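Court Reporter (Criminal Proceedings)
Quezada Regional News Service, Plokport office
Full time, 36 hours per week
Fixed term of 3 years, with the possibility of extension

The Quezada Regional News Service wishes to appoint a court reporter to its Plokport office. The successful applicant will cover criminal proceedings at the regional court and the two district courts in its area, and will supply accurate and timely reports to our subscribing newspapers, radio stations and websites. The post is open from August.

The service was set up by a group of local publishers and now provides copy to titles in Plokport, Justska and the surrounding districts. Our court desk covered 245 hearings last year, of which 195 were in criminal cases. It works under the direction of Santino Medina, head of court reporting, to whom the post holder will report.

Main duties

The post holder will attend trials, sentencing hearings and appeals, and will file a short report on the outcome on the same day, followed where required by a longer article. He or she will keep the court diary up to date, read charge sheets and published judgments, and maintain working contacts with the court press office, the public prosecutor's office and defence lawyers.

A large part of the work concerns serious offences against the person. Reports must set out the charge, the evidence heard and the decision of the court in plain language, and must distinguish clearly between what has been alleged and what has been found proven. The naming of defendants, witnesses and victims is governed by our editorial code, a copy of which will be sent to all applicants invited to interview.
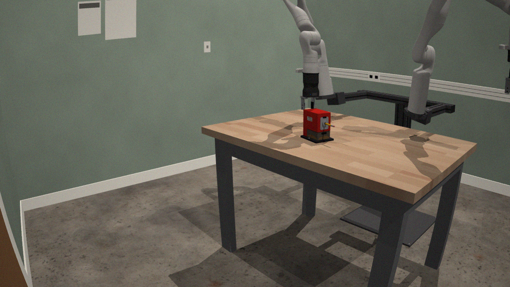

The post holder will also take part in the weekend rota, which falls on average once every five weeks and is compensated by time off in lieu. Travel between the courts is required. Hearings normally begin at 9 a.m., and may on occasion continue into the early evening.

Requirements

Applicants must have completed recognised training in journalism or hold a degree in law or a related subject, together with proven experience of news writing. A sound knowledge of criminal procedure is essential. Shorthand is desirable, as recording equipment may not be used in court while a hearing is in progress.

Applicants should be able to work to short deadlines and to deal considerately with bereaved families and other persons affected by crime. Experience of the Evov editing system would be an advantage, although training will be given where needed.

Terms of employment

Salary is paid in accordance with the regional press agreement and depends on training and length of service. Staff are entitled to annual leave as laid down in that agreement, a contribution towards public transport costs, and membership of the company pension scheme. The service offers confidential counselling to all employees whose duties involve regular exposure to distressing evidence. Appointment is subject to a probationary period of six months.

The Quezada Regional News Service is an equal opportunities employer. Applications from persons with disabilities are welcome, and requests for part-time working or job sharing will be considered.

How to apply

Applications should consist of a covering letter, a curriculum vitae, copies of relevant certificates and three published articles, at least one of which should concern a court case. They should be addressed to Santino Medina, Court Reporting, Quezada Regional News Service, Plokport, and marked "Court Reporter". Original documents should not be enclosed, as application papers cannot be returned.

Shortlisted applicants will be invited to an interview and a written exercise at the Plokport office. Reasonable travel expenses will be refunded on production of receipts. Personal data will be used solely for the purposes of the selection procedure and deleted once it has closed.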